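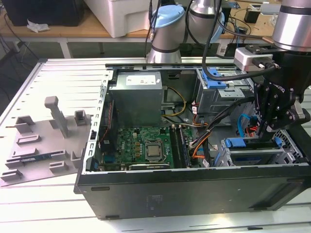

Rirnatdale, 2/26/19

Section 4. Teaching the memory swap by hand

By now you should have both arms powered up, the Kofler teaching console talking to them, and a cup of coffee within reach (on the other table, please). This section takes you through your first real lesson, in which you lead the arm through putting a memory stick into a desktop computer while the Hevcombe recorder takes down every move. Set aside an afternoon for it. People who have been building computers for years are often surprised at how much their fingers know that they have never had to spell out, and the first few tries can feel clumsy. That passes.

Before you start

Use a computer you don't mind scratching. Unplug it, hold the power button in for a few seconds, and take off the side panel. Lay the tower down with the open side facing up and the fixture tray beside it on the slatted table. The memory stick goes flat in one of the lower slots of the tray, with its gold contacts clear of the ridges so the fingers won't rub on them.

CAUTION: Keep your free hand out of the case whenever the arm is live. The edges of a drive cage are sharper than they look, and the gripper will close on a thumb as happily as on a memory stick.

Recording a demonstration

1. On the console, choose New Lesson and give it a name you will still understand next month. "Memory in, left arm parked" is a good name. "Test" is a name you will regret.

2. Park the arm you are not using well behind the computer, then lock it from the console.

3. Press Free Drive and take hold of the working arm just above the gripper. It should feel light and a little syrupy. If it sinks or pulls to one side, stop and go back to the payload setting in Section 2.

4. Bring the gripper over the tray and press Record. Wait for the tone before you move.

5. Lower the fingers onto the stick, close them with the foot pedal, and lift straight up. Go slower than feels natural.

6. Carry the stick over the wall of the case at a comfortable height. Watch the wrist cable as you go, as it likes to catch on the drive cage when you come in from that side.

7. Line the stick up with its slot, rest it there, and push down evenly until the latches close. Open the fingers, back out the way you came, and press Stop.

Note: If you fumble, don't erase the recording. Mark it Retry and carry on. A lesson that includes a missed grasp and a calm second attempt is very useful to us later.

Working by remote control

Some folks find pushing the stick home easier with the hand controller, and you are welcome to switch. Choose Remote in place of Free Drive and set the speed to Low. Steps 4 through 7 are the same, apart from where your hands are. Please don't mix the two methods inside one recording.

How many to record

We ask for 24 good demonstrations per lesson. You can do up to 16 in one sitting before your shoulders begin to complain, so plan on a second session. Shift the computer a little on the table between recordings, and turn it slightly now and then.

When you finish, press Send to Harnitz and leave the console on until the bar has filled. Checking and trimming your recordings is covered in Section 5.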